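Hindham build, progress to 8th January

Gifty, quick one before the call.

Closed test ran on 2 servers, 461 sign-ups, 153 finished the tutorial. Too low. Piroska is cutting the opening quest down to 15 minutes, boss fight moves later. Guild chat works, trading doesnt yet. Ermanno still chasing the login bug, only on Mac.

Spend on track apart from voice work, over a bit. Will send teh sheet.
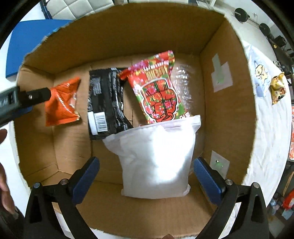 White pouch and red snack bag in a cardboard box.

Next: healer class, new map, open test in August. Need your ok on the second artist.

Asmaa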